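August. Dye shed, Plisley. Start 6.40 am, kettle first, then vat.

Vat 2 (fructose, lime, indigo). Left overnight under the old doona with the lid taped. Smell better than yesterday. Less drain, more damp hay. Flower on top coppery and holding together when I pushed it with the stick, liquid under it amber going to brown. Yesterday it was green and sulking. So the extra lime did it, or the sleep did it. Did both at once like an idiot so can't say which.

Temp on opening: 31. Brought up to 40 on the Skyrme ring, lowest setting, stirring down the side and not the middle. Skyrme overshoots if you walk away. Walked away. Caught it at 47 and sat the pot on the wet bricks till it came back. Didn't seem to hurt. Note for whoever uses the ring next: the knob is loose and the mark on it is a lie, go by the probe.

pH strip 11 or near enough, hard to read with blue fingers. Fine for cotton and linen. No wool in this vat!! Silvana, I know you have that one skein. It goes in the other vat, after we've dropped the pH, or it comes out like twine.

Scour. Did the linen yesterday arvo with soda ash plus a capful of the Grarel, long simmer, water went the colour of weak tea and then strong tea. Changed it and went again. Second lot nearly clear. Cotton much cleaner to begin with, one scour only, which I might regret. The drop test: water drop on dry cotton soaked straight in. On the linen from the first scour it sat there like a bead, on the second scour gone at once. I want that test done on every batch from now on and written down. Takes ten seconds. Half our patchy pieces last winter were scour problems and we blamed the vat for all of them.

What we're after. Tatitz want curtain lengths for the guest rooms, shade 406 on the card they sent. Card is printed, which is annoying, ink on paper is never going to sit right against cloth. 406 is a greyed mid blue, bit of green in it, looks like slate after rain. Brittany Kennedy (Tatitz end) is easy about exact match but not easy about the lengths matching each other, fair enough, they'll hang side by side with morning sun coming through them. So evenness first, shade second. I'd rather be a touch pale on all of them than dead right on one.

Two views, dark tiled walls in both, the bed in the second.

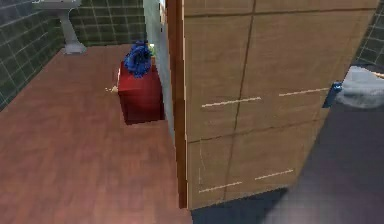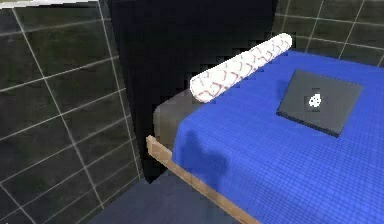 Depth test first, before any real cloth goes near the vat. Cotton strips, all from the same end of the same bolt, wetted out in warm water and squeezed. One-minute dips, then out and in the air on the line until the green was completely gone, and I mean completely, I opened the folds to look. One dip: sky, thin, shows every crease. Two: still sky. Three: starting to mean something. Five: good honest workwear blue. Eight: dark and a bit red at the fold. 406 looks to be somewhere between three and five, closer to three, but the grey in it isn't coming from indigo on its own. Whatever we do we want to stay well off the royal blue of the blanket in the second view, the one under the laptop. If the curtains go saturated as well they'll fight with it and both lose. The tiled walls in that view are dark too, so a greyed blue ought to have something to sit against. Held the five-dip strip beside the print and it was already heading the wrong way, too clean. Three-dip strip much more polite.

So, greying it. Options on the bench:

Iron after indigo. Tiny amount of ferrous sulphate with a tannin underneath. Tried on a scrap of the three-dip. Goes grey nicely but goes dull with it, and I don't trust iron on linen that's going to hang in sun for years. Also it marked where the scrap folded. Could be my stirring.

Tannin first, then indigo over. Gallnut bath, warm, left an hour, rinsed lightly, then three dips. Prettier. The blue comes out a bit smoky with some green in it, not far off the card. Downside is tannin in the vat. It'll carry over no matter how well I rinse, and the vat is only just happy. Would want to do all the tannined pieces at the end of its life and then give the vat away to the lemon tree or wherever. (Not the lemon tree. Lime. Silvana has views.)

Weld or something yellow over the top at a whisper. Silvana's idea. Gets the green in but not the grey. Looks good in the shed and like a swimming pool outside. No.

Going with tannin under. Silvana agrees, grudgingly, wants it noted she prefered the iron one. Noted.

9.15ish, tea, crumpets.

Linen tests, same drill. Linen takes it slower at the start and then jumps. Two dips on linen paler than two on cotton, four on linen about the same as four on cotton. Can't explain it, might be the scour, might be the weave, it's a tight one. Tatitz chose linen for the curtains and cotton for the ties, so they have to meet in the middle. At three dips they don't meet. At four they do. So four, with shorter dips, and see if we can hold the shade down that way. Forty-five seconds? Try tomorrow before anything commits.

Streaks. Two of the linen strips came out with a pale line down one side. Thought it was the line in the selvedge but it was where the strip touched the pot wall. The full lengths are going to touch everything. Need the frame. The old star frame is rusted at the hooks and rust is the last thing we want near tannin, it'll leave black dots, see last year's tablecloths and the phone call that followed. Options: new hooks in stainless, or sew tapes on and hang from dowels. Tapes is more sewing but no holes. Silvana says tapes. I say tapes too but I'm not sewing them.

Also the sediment. The lime settles deep in that vat and a long piece hanging down will stir it and come up with chalky smears. Wants a mesh basket sitting above the bottom, or a shorter hang with more cloth per layer. Mesh basket from the farm shop, the plastic-coated one, measure the pot first this time.

Sizing up. Tests were in the stockpot. Real thing has to be the 200 litre drum. Haven't run a fructose vat that big, only the small ones, and heat is the worry, the Skyrme won't shift that much water before Christmas. Idea: build the stock strong in the stockpot, get it fully reduced and amber, then add it to the drum already filled with hot water and a bit of lime and fructose to take the oxygen down. Immersion heater to hold it. Foam board round the outside, doona on top. Overnight to settle. If it isn't amber by the second morning then feed it, don't poke it.

Weights. Weigh every length dry and after scour, before tannin. Write it on the tag in laundry marker, the other marker washed off in the Grarel and we had a lovely pile of anonymous linen.

Order of dipping. I want all the lengths to get their first dip, in order, then all get their second in reverse order, then swap again. That way no single length gets the strong end of the vat every time. Vat gets weaker as the day goes on and the last one always suffers. Ties go in last, they're small and can be topped up. Let the vat rest at lunch, warm, lid on. Check flower before every round and if it's gone patchy or the liquid's going green, stop. Actual stop, not one more and then stop.

Rinsing. Tests rinsed in tank water then a splash of vinegar in the second rinse to knock the lime out. Hand feel much better after. The strip I forgot to vinegar is stiff and a bit grey-white on the surface, looked like faulty dye until I wet it again. Then a hot soak with a little neutral soap at the end, blue came off for one change of water and then stopped. Rub test on white hanky after drying: faint mark on the five-dip, more on the eight, can't see anything on the three.

Light test started. Half of each strip under foil, taped inside the north window, 14 days. That lands before Brittany needs an answer on the tannin version so leave them alone please. Iron scrap is in there as well, to be fair to it.

Shopping: lime (builders' hydrated is fine but fresh bag, the open one has been breathing), fructose, gallnut powder, pH strips, cotton tape, vinegar the cheap one, gloves in small. There are only larges and Silvana's keep filling up.

Ask Brittany: do they want the hems dyed with the length or hemmed after? Hemmed first leaves a paler line inside the fold and it'll show if they ever let them down. Also are they lining them. If they're lined the light coming through hardly matters and we've been worrying over nothing. Also is that blue on the bed settled or is it a placeholder.

4 pm. Fed vat 2 a spoon of fructose, stirred, lid on, doona on. Flower came back up within a few minutes, tight and shiny. Temp 38. Tannin bath strained and kept in the white bucket with the lid, do NOT rinse brushes in it. Strips pegged on the card in order, dips written on the back in pencil. The one without a number is a four, I'm fairly sure, cotton.

Tomorrow: short dips on linen, tannined and plain. Silvana on tapes. Me on hooks, pot measuring, phone.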